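Garnet From the Nolcombe Gravels: Field Sorting and Simple Identification

Student project report, Earth Materials II
Tanner Dufour and Sheldon Carrier
Supervisor: Clifford Beaulieu
Submitted 4 Mar 2019

Background

Garnet is a family of minerals that share a crystal structure but differ in chemistry. Most people know it as a dark red stone in old rings, though it also comes in orange, green and a colour close to purple. The red to brown kinds, almandine and pyrope, are hard enough to survive a long trip down a river, so they collect in gravel with other heavy minerals.

The creek at Nolcombe has been known to local collectors for years, but we could not find a written account of what is in it. Our project set out to collect a sample, separate the garnet from the rest using equipment any student could get hold of, and decide which kind of garnet it was.

Collecting

We visited the creek in August, when the water was low. Tyson MacDonald, who has a claim upstream, showed us two gravel bars and let us use his sieves. We dug on the inside of the bends and behind large boulders, where the current slows. Material that passed the coarse sieve was panned on site and the heavy fraction bagged. Bag 2311 came from the lower bar and is the one used for all the results below.

Sorting

The concentrate was rinsed, dried on paper and spread out under a desk lamp. A magnet wrapped in plastic took out the magnetite first. What remained was mostly garnet, with some zircon, a little epidote and a lot of quartz that should have been lost in the pan. We picked the red grains out with tweezers. This was slow work, and we got through around 600 grains before we stopped.

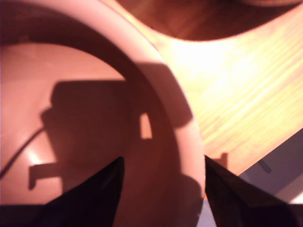
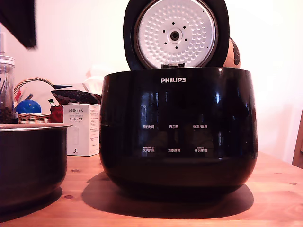
Figure 1. Pink bowl (first photo) and open rice cooker (second photo).

Identification

Grains large enough to handle were checked in four ways: colour in daylight, crystal shape, response to a strong magnet, and specific gravity by weighing in air and in water. Many still showed part of the twelve-sided garnet form, although the edges were rounded. Under crossed polarizing filters nearly all of them stayed dark when turned, as garnet should. A few showed weak patches of light, which Clifford Beaulieu put down to strain.

The specific gravity readings were higher than expected for pyrope and sat closer to almandine. The pull toward the magnet, tested on grains floated on a piece of foam, pointed the same way - almandine is rich in iron and responds more strongly.

Problems

Our balance was not good enough for the smaller stones, so only the five largest were weighed. Air bubbles on the grains were also a nuisance until Roel Peeters suggested a drop of dish soap in the water. Colour was the least useful test. We disagreed on it often, and the same stone could look brown indoors and red outside.

Results

We identify the red grains from the lower bar as mainly almandine, with some pyrope content likely. None was clean enough to facet above a very small size. Two might be cut as cabochons. A refractometer reading on a polished face would settle the question better than our methods, and we have set the largest stone aside for that.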